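Resa Records Request Guide
Section 4: Asking a police department for its surplus equipment records

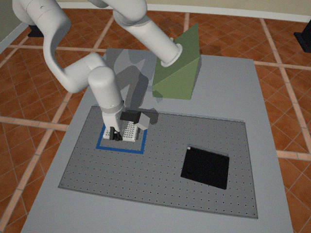
4.1 Before you start

This section covers one job: getting a local agency to hand over its own paperwork on surplus gear it received from other government bodies. It assumes you have a Resa account and have finished Section 3. It does not assume the agency wants to help you, and neither should you.

Find the agency's records policy and save a copy with the date you downloaded it. Policies get rewritten. Menaka Liyanage filed in Skamport under one version and was refused under another, and the saved copy won her appeal.

4.2 Filing the request

1. Open New Request and choose the agency. If the sheriff and the city police are listed together, split them. They keep separate inventories, whatever the county website says.

2. Under Record Type, pick Transfers and Disposals. Do not pick Equipment. Agencies read that as office furniture when it suits them.

3. Set the date range. Resa will offer "all years." Decline it. A request with no start date is the easiest kind to call burdensome. We start at 2000 and narrow from there if pushed.

4. Paste in the standard wording:

"All transfer forms, receiving reports, inventory lists and disposal records for property obtained from any federal or state surplus program, including items since returned, sold, traded or reported lost."

Keep the last clause. Missing items are often left off a current inventory, and a clerk who sends you only the current inventory has technically answered a question you didn't ask.

5. Ask for spreadsheets in their original format. The Bunnag police department sent Rochelle Pruitt 131 pages of scanned printouts of a spreadsheet, some of them sideways.

6. Enter a fee limit. Ours is $31. Anything over that must come back to you as a written estimate before work starts.

7. Submit, then save the confirmation page yourself. The Sent folder shows that Resa sent the message. It does not show that the agency opened it.

Note: The green Received badge comes from an automatic reply. It means a mail server is running.

4.3 When the answer comes

8. Compare the reply with your wording, line by line. "No responsive records" should be tested against council minutes and old budget packets before you believe it.

9. If pages are blacked out, look for the legal exemption cited beside each one. A blanket claim of "officer safety" over the price of filing cabinets deserves an appeal.

10. Log the reply under Outcome. Choose Partial unless every category you asked for is accounted for. The Complete button closes the file, and reopening it takes a message to Tegan Harawira.

Caution: Resa's deadline counter uses 17 business days for every agency. That is a default setting, and your state's law may say something else. Look up the statute and change the number by hand under Settings, Deadlines.

Caution: Do not agree to "clarify" a request by phone. Ask for the question in writing and answer it the same way.

Appeals are covered in Section 5.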